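Small shop checkout layout – where does your scanner live?

Bratden Forum > Shopkeepers' Corner > Tills, counters and stockrooms

divya_rai
3 May 2022
Hi all, Divya Rai here, snack corner and not much else. I'm redoing my packing table and I'm going round in circles. At the moment I've got a stand scanner (the sort you wave things in front of), a basket for stuff waiting to be scanned and nowhere sensible for stuff that's been done. I've got 39 snack lines, nearly all in soft pouches, and on a busy evening it turns into one big heap. What do you lot do?

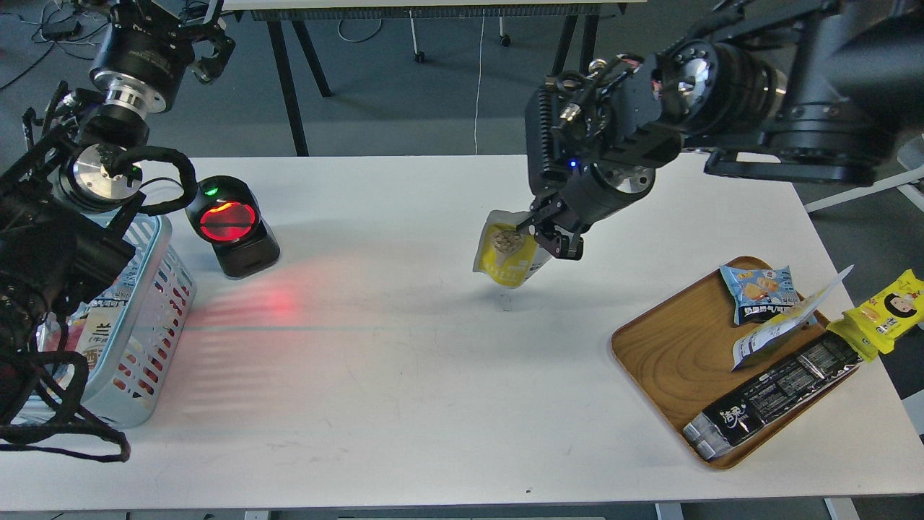
The basket is the bit I'm happiest with, I think. Slotted sides, light, easy to wipe, and I can tip a whole order in without anything sliding off. It's the pale blue one at the table's left-hand side, with the scanner right next to it, so you'd only be moving a packet a few inches. Is that too close though? My sister reckons I'll end up scanning things twice.

binh_thai
Too close for me. I had mine jammed up against the basket for months and kept getting double beeps, usually on whatever was shiniest. Moved it a forearm's length away and the doubles stopped. Also, get a second container for the finished stuff, a different shape from the first so you can't mix them up when you're tired!

nhung_t
Disagree with Bình, sorry. Close is good if you're doing orders of 60 packets like we do before Tết. All that reaching adds up and my shoulder lets me know about it. Set a delay between repeat scans instead – most stand scanners have a setting for it somewhere in the booklet.

binh_thai
If you've still got the booklet :)

divya_rai
I have not still got the booklet.

Second container is sorted anyway. I tried a tray, wooden with a raised rim, over on the other side of the table.
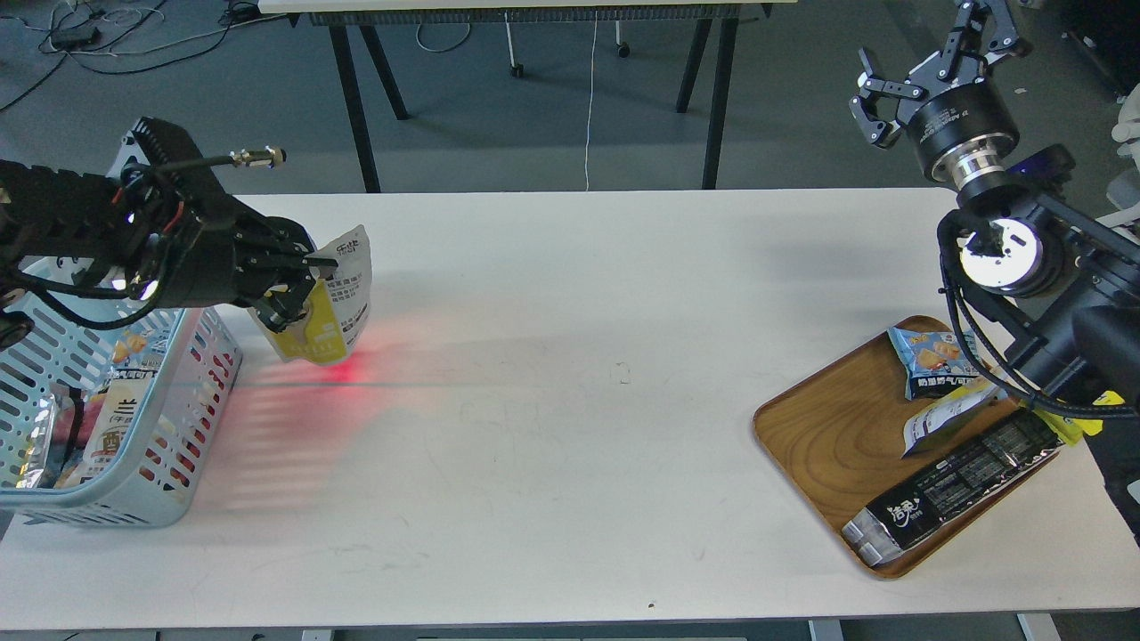

Tray on the right with a few bits on it, basket still on the left.

thang_truong
Looks tidy, but I'd go for something deeper. The long black box has already got one end over the rim and you've hardly started. Trays are lovely for tea. For packets you want sides.

nhung_t
My brother says this about everything, he'd put soup in a crate. The tray is fine, Divya. You can see every packet at a glance, and when a customer messages on Zalo to ask if the crackers went in, you just look. In a deep tub they'd be under everything else.

thang_truong
And when you carry it to the bagging end and the puffed stuff slides off?

nhung_t
Then walk slower.

xuan_ha
Can I put in a word for the white table? I had a dark one and lost little pouches on it constantly, the navy ones especially. Mine's white now and shows every scuff, but I'd still have it over the old one. What I would do is put the boxes on the tray first and the light bags after. Crushed crackers are the only thing my customers ever complain about.

divya_rai
Boxes first, good shout. I've been putting things down in whatever order they come out of the basket.

Thắng, I take the point about sides, but I do like seeing it all. Might look for a tray with a taller rim. Hatberg had one in last August and I dithered, typical me.

binh_thai
Did you move the scanner?

divya_rai
Not yet! Going to try Nhung's delay thing first, if I can find the instructions online. If it still double beeps by the weekend I'll move it and you can say I told you so.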